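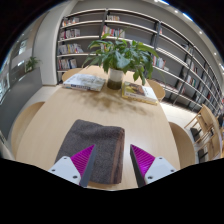 Zallier Towel Notes: README

Version 3, 18 December 2024
Maintained by Constanza Ojeda, with folding opinions from Meenakshi Arumugam and corrections from Bhupendra Katiyar

What this is

Zallier is a collection of pictures and written notes on folding towels at home, on whatever flat surface the home happens to offer. In most of our entries that means a table. The ironing board was tried early on and has been retired from the project, along with the person who suggested it.

There are 3,233 entries in this release. Of those, 1,424 have a full set of notes, meaning fold style, surface, edge quality and remarks. The rest have a fold style and a surface and are waiting for somebody to have an opinion about them.

The picture at the top goes with a fully annotated entry from the Mestside set. It's a dark gray-brown towel, folded to something close to a rectangle, on a long light wood table with a big leafy plant in a glass vase farther up and bookshelves behind. Its record reads:

surface: table, wood, light
item: towel, one
color: dark gray-brown
texture: looped
border: reddish-brown stripe, showing on right side
shape: rectangle, roughly
far corners: rounded
stack edge: slightly uneven
near table edge: yes
other things on table: plant in vase; book or short stack of books
grade: B

Meenakshi wanted a B plus. The layers on the border side don't quite line up, and the guide is firm about that, so B it stayed. She has asked for her objection to be recorded and this is the record.

Fold styles

half: folded once. Acceptable if you are in a hurry or under ten years old.

quarter: folded twice, across and then across again. The default. If you can't tell what somebody was going for, it goes in as unclear, and please don't put it here out of kindness.

third: folded in thirds the long way first, then down to size. Looks good on a shelf and takes longer than you think.

roll: rolled. We had a long argument about whether a roll is a fold. Rolls are in.

heap: for completeness.

unclear: the layers can't be followed from the picture. The entry above is one of these. You can see that there are stacked layers along the striped side, but the order they went down in is anybody's guess, and Bhupendra removes guesses.

Grades

A means the edges line up and the corners behave. B means you would put it in the closet with guests in the house. C means you would put it in the closet and shut the door quickly. There is a D, and it has been awarded mostly to Murali Alva, who contributed the whole Vesum set and has been a good sport.

Grades are given from the picture only. If a towel was perfect a minute before or after, we are happy for it.

Surfaces

Tables with rounded sides are entered as tables. The field called "shape of table" was dropped in September after it grew to 45 different values, including "nice" and "my aunt's."

Please don't clear the surface before folding. Plants, books, mail and cups are all welcome, and they go under "other things on table." People fold towels next to their lives, and a bare surface in every entry would make this look like a hotel brochure. If you can't tell one thick book from a few thin ones, write both possibilities, as above.

Colors

Use two words at most. "Gray-brown" is allowed to count as one word because otherwise we'd never finish. "Taupe" is banned. "Greige" is banned harder. Borders and stripes get their own field and shouldn't be mixed into the main color, however much of the towel they seem to be taking over.

How the files are arranged

One folder per home set: Mestside, Vesum and Menon. Each folder has the pictures, a plain text notes file, and a second notes file called old_notes that you can ignore. Don't delete old_notes. Something reads it and we haven't found out what.

Entry numbers start over in each folder. Yes, we know.

Known problems

Fitted sheets got into the Menon set. They're listed as towels with a grade of D and will be moved out when Rekha Raju has recovered from folding them.

Dark towels have less reliable edge notes than light ones. Fuzzy loops on a dark towel hide a crooked layer very well, so treat any grade on one as generous.

Almost 2,000 entries say "cotton" under a field we no longer use. Nobody checked a label. Ignore it.

Bath towels and hand towels aren't separated. Size is hard to judge without something next to the towel, and the plants are no help.

Contributing

Send one picture per towel with a filled-in record. Leave any field blank if you aren't sure. Blank is fine, "probably" is not, and "obviously" gets the entry sent back.

New fold styles need two people to agree that they're different from the existing ones. Bhupendra and whoever invented the fold do not count as two people, after last time.

Disagreements about grades go to Constanza, who folds everything in thirds and can't be reasoned with.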